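Search this site Enter keywords Go

Call for participants: wear and legibility of membership cards in everyday carry

Last updated: Nov 19, 2023

Nuttall Materials Testing is recruiting adults for a field study of printed plastic cards and the holders in which they are kept. The study is run by the surface wear group at our Sumach Road laboratory and is led by Lucienne Boyer. Recruitment is open until all places are filled.

Background

Laboratory abrasion tests on printed cards are well established. They apply a known load over a known number of cycles and give repeatable results. They are less good at predicting what a card looks like after several months in a coat pocket or at the bottom of a bag, where it is flexed, warmed and rubbed against whatever else is there. Two failure types are of particular interest to us: loss of metallic print at the edges of raised lettering, and transfer of ink from the card face to a flexible vinyl pocket. The second is often reported by card issuers and rarely measured under normal use.

The field study will produce a set of naturally worn cards with known histories. These will be compared with cards worn on the bench under the existing test schedule, and the schedule will be revised if the two do not agree.

What participants will do

Each participant receives a pack containing five printed test cards and one holder. The holder is allocated by us and cannot be exchanged for another type. Participants are asked to:

- carry the holder on at least five days in each week, in the pocket or bag they would normally use
- remove and replace the card marked A once on each day of carry
- leave the remaining cards in place
- complete a short weekly log (paper or online) recording where the holder was carried and any exposure to water, sun cream, hand gel or solvents
- return the full pack at the end of the carry period in the box supplied

The carry period is 31 weeks. The cards have no monetary value and carry no personal data. They will not open doors or work in readers.

Participants should not clean the cards or the holder. If the pack gets wet, let it dry at room temperature and note this in the log. A card that cracks or splits should stay in the holder — a damaged card is still a valid result.

Who can take part

We need 70 participants. You must be aged 18 or over, live at a UK postal address for the whole carry period, and already carry a wallet, purse or card holder on most days. We would particularly like to hear from people who work outdoors, in kitchens or in vehicles, as these groups were poorly represented in the Ostadik pilot.

You cannot take part if you:

- are employed by a card printer, card issuer or maker of leather or vinyl goods
- have a known allergy to chromium-tanned leather, latex or plasticisers
- expect to be outside the UK for more than four weeks in total

Only one person per household will be accepted.

Payment

Participants receive £70 on return of the pack and completed logs. A part payment of £31 is made if the pack is returned early but has been carried for at least half the period. No payment is made for packs that are not returned. Postage is prepaid in both directions.

Data

We collect your name, postal address, email address and general type of occupation. Log entries are stored against a pack number and kept separately from contact details. Contact details are deleted once payment has cleared. We do not collect location data, and the online log does not need an app. Images of returned packs may appear in the final report and will show the pack number only.

Applying

Write to the study coordinator, Joanne Ashworth, at the Sumach Road laboratory, giving your name, postal address, type of work and how you usually carry your cards (front pocket, back pocket, handbag, rucksack or other). Please do not send your own cards or holders. Applicants will be told the outcome by email and packs are sent out in batches, so there may be a gap between acceptance and delivery.

Questions on the test method should be addressed to Usman Swati. Questions on payment or data should go to Dexter Catacutan. Requests for large-print or paper copies of this notice can be made to either.
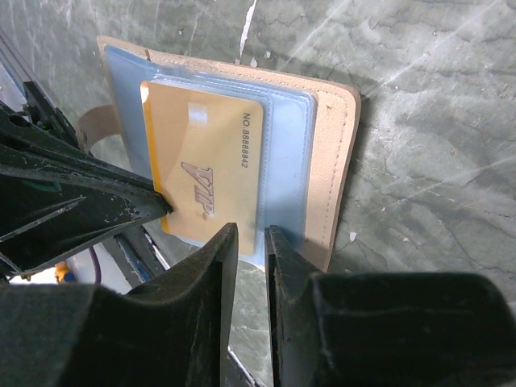 Leather card holder with clear blue-tinted pockets and a gold-coloured VIP card.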